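Home | Issues | Authors | Submit a paper
Filed under: Protest and Public Art, Schools, Field Notes

4. What the leaflets did

I should say first that I came to this study sideways. I'd gone to Brullolby to look at library closures, and ended up spending most of December outside the education office with a group called Carum, who were cross about the new school history reader and had built a giant papier-mâché schoolbook to say so. It was taller than me. Felicidad Dumlao, who made most of it, let me hold one corner when the wind got up (not very scholarly, I know, but my hands were free!).

The group printed 1152 leaflets and kept a tally of what happened to them. By their count 530 were taken, and I've no reason to doubt it - they were fussier about the tally than I was about my own notes. What I wanted to know was whether people took one for the argument or for the sculpture, so I stopped 70 of them on their way past and asked.

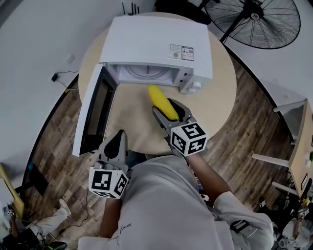 Figure 5. Microwave with its door open, and a yellow corn-shaped object on the table.

Most told me they'd crossed the road to look at the big book and only then found a leaflet in their hand. A fair few had children at the school and had never opened the reader, and several stood there reading the quoted passages out loud to each other, getting steadily louder. Dumlao says the same thing in her own account of the protest, although she puts more of it down to the leaflet's wording than I would.

I did ask at the office too. The clerk on the desk was friendly and took a copy upstairs, and I heard no more about it. The earlier Kırmızıgül protest had no sculpture and a much longer leaflet, so I'm wary of setting the two side by side, but I do come back to it in section 6, where I look at who turned up to the public meeting.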